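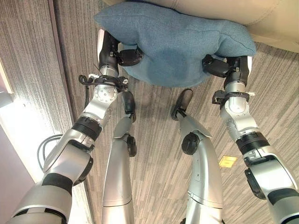

What we spent, and what we should have spent it on

Feb 11, 2023

I promised a few people I would write up the budget for the living room setup at Tratelham, so this is it. It covers the second year only. The robot was bought before that, out of a different pot, and I won't go into that number.

The task is tidying soft furnishings. Pick up a cushion with both hands, move it, put it on the sofa where it belongs. It sounded like the cheap end of the project when we planned it. We had a line in the budget called "household items" with $300 against it, which somebody had clearly typed in five minutes.

Furniture first. You need a real sofa. We tried to save money early on with a foam block of the right height and the results didn't carry over to anything with a soft edge, so the block went in the dumpster. The sofa we ended up with was a floor model from Flillska and cost $800 with delivery. I think that was a fair price. The delivery crew would not take it past the front door, so budget for four people and a half hour of your own time, or pay extra to have it carried in.

Cushions are cheap one at a time and you'll buy far more of them than you think. Zippers wear, seams go, and the fill shifts until the thing no longer hangs the way it did when it was new. We started by ordering matching pairs. Now I order one color in bulk and keep the spares in their bags. $60 covers a batch, and I've put three batches a year into the new plan.

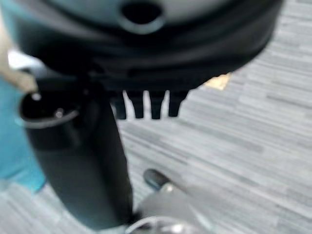
The gripper pads are the next item. We had them down as a yearly replacement, which was wrong. Fabric is gentle on them compared with cardboard or metal, but a two-handed squeeze held for a whole working day adds up, and the edges of the pads start to round off. When that happens the grip gets less predictable before anything looks obviously worn. We now swap them on a schedule and log the date. Suominen sells them in sets, and the shipping on one set is nearly the same as the shipping on five, so order five.

Cables were the surprise. Anything that runs along the outside of an arm needs enough slack for the elbow and wrist, and slack catches on things. We lost two connectors before December and each one cost us most of a day. The parts themselves were a few dollars. If I had to pick one line to increase, it would be spare cables, already cut to length and labeled, in a drawer next to the robot.

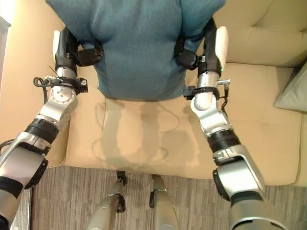

Both arms down, on the couch at Tratelham.

Then there's the service contract. Henalari quoted us $1370 for the year, with two visits included. I argued against it at the time because we can do most of the mechanical work ourselves. I've changed my mind on that. The visits were fine, but what we mainly used was the phone line, and on one occasion it saved us from taking a shoulder apart for no reason. We're renewing it.

Things I left out of the first plan and have now added: tape, sticky notes, a decent hand vacuum for the carpet, a lint roller, and a second set of hex keys that stays in the room. None of these costs much. They were all bought on personal cards and claimed back later, which wasted more time than the money was worth.

Something I'd ask anyone planning a similar setup is how much of the room itself they intend to control. Daylight is free and it changes all day. We talked about blackout blinds and got a price, then decided against them, as homes have windows and the robot is meant to work in homes.

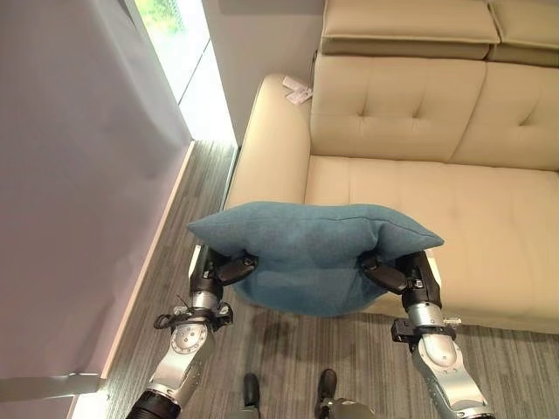

The other question is floor space. A sofa takes up more of a room than the tape measure suggests once you leave enough clearance for two arms to swing out at the elbow, plus a person standing off to the side with the stop button. We ended up moving a desk out to get that clearance. Moving it was free, but we now rent storage for it, and the rental is in the budget under "other" until I find a better place for it.

I haven't put in anything for a second robot. People keep asking. The sums for one machine only started to look reliable this winter, and I'd like to see another year of pad and cable costs before I double them.

The revised sheet goes in at the end of the month. If you want a copy, leave a comment with an email address and I'll send it with our supplier prices taken out.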